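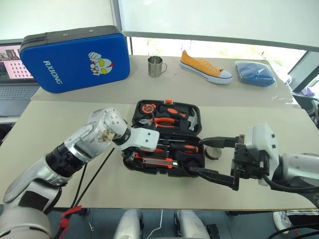
How should a molded tool case be packed so that the lid closes without force?
Put every tool back in the recess that was shaped for it, with the handles lying flat, and close the lid only when nothing stands above the rim. If the lid resists, open it again and look for the tool that is sitting high.

Small Cases and Their Contents
Gallery notes by Waldemar Zieliński

This page belongs to the Ladcombe storage notes and deals with small household cases, the sort kept on a hall shelf or in the bottom of a closet. The case at the head of the page is black molded plastic with fitted compartments. It was open when photographed, with a tape measure, a pair of pliers and a claw hammer in the upper half. All three have orange and black on them, a common color scheme for home tool sets and a useful one: an orange handle is easy to find on a dark floor.

The hammer has its own slot. In cases of this type the hammer is usually the heaviest item, and I place it first. A head that is not fully down will hold the lid open at one corner, and pressing on the opposite corner puts the strain on the hinge. Thin plastic hinges turn white before they split. Once the white line appears I stop carrying the case by its handle and support it from underneath.

Pliers go in closed. A tape measure should be fully wound, with the hook against the body. Round tapes tend to turn in a round recess, so check that the hook has not ended up under the lid. Small parts such as bits and spare screws do better in a separate tin, unless the case has a holder that grips them firmly.

My older notes used a Trivemari case bought in 2000. It had 36 positions, of which 22 were still filled at the last check. The empty ones are not a fault in themselves, but they invite loose items, and loose items rattle, migrate and jam the latch. I now fill unused recesses with a folded strip of cloth. 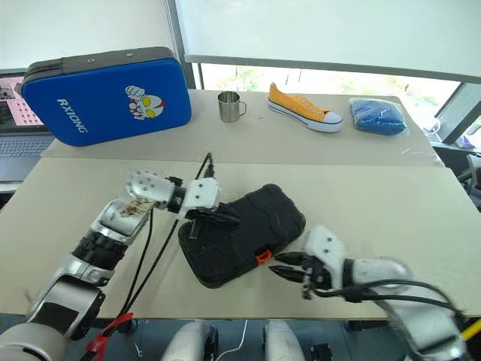

Latches need less attention than hinges — a wipe with a dry cloth in April and again before winter is enough for indoor storage. Grit in the catch feels the same as a badly placed tool, so clean the catch before repacking the whole case. Do not oil it. Oil holds dust and will mark a shelf liner.

Hard cases and padded cases should be stored in different ways. A hard case can lie flat with a light item on top. A padded one keeps its shape better standing upright with nothing leaning on it. Shoes go on a lower shelf, away from anything made of cloth, and metal mugs can stand beside the cases if they are dry inside.

The Lillik shelf at Ladcombe has 2 levels, and I keep tool cases on the lower one with the latch facing out. The Ninh shelf is deeper and takes cases end-on, which saves width but hides the latch. I have gone back to the Lillik arrangement for anything opened more than once a month.

Labels go on the short side of the case. Paper labels peel from textured plastic; a tied card tag holds better and can be replaced when the contents change.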